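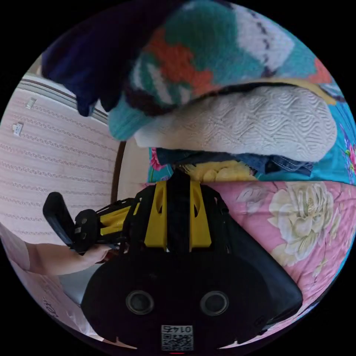 A pile of fabric.

How to write a short review of a novel you only half liked

Posted by Mylene Fajardo, May 4, 2024

Books you love are easy to review, and so are books you can't stand. The ones in the middle take more work. These are the steps I use for the Damdale library newsletter, where reviews can't run past 900 characters. My last one came in at 892.

1. Take notes as you read. Write down the page number and a few words. For Nuchit, a family novel by Ánh Diệp, I had a note on page 41 that just said "why is the aunt lying?" It ended up as the main point of the review.

2. Leave it for a day or two after finishing. If you can't remember the name of the main character by then, put that in your notes as well.

3. Write the plot in two sentences. Say who the story follows, where they are and what has gone wrong. Stop before anything that happens in the second half. If the back cover gives something away, you still don't have to.

4. Name one thing that worked. Be exact. "Well written" tells the reader very little. "The letters between the sisters are funny and sound like real letters" is better.

5. Name one thing that didn't, and say where. With Nuchit I wrote that the middle chapters, set in Letus, repeat the same quarrel and could have lost 30 pages.

6. Say who might enjoy it. Somebody who likes slow family stories may get on with a book that bored you.

7. Check the spelling of the author's name, including any accents, against the title page. Online shops sometimes drop them.

8. Read it aloud and cut. The first things I take out are "I think", "in my opinion" and any sentence about where I bought the book.

Star ratings

We don't use them in the newsletter. If your site asks for one, write the review first and choose the stars afterwards. Three out of five is fine for a book like this.

If you got the book free from the publisher, put that on the last line. "Review copy supplied by Jonton" is enough.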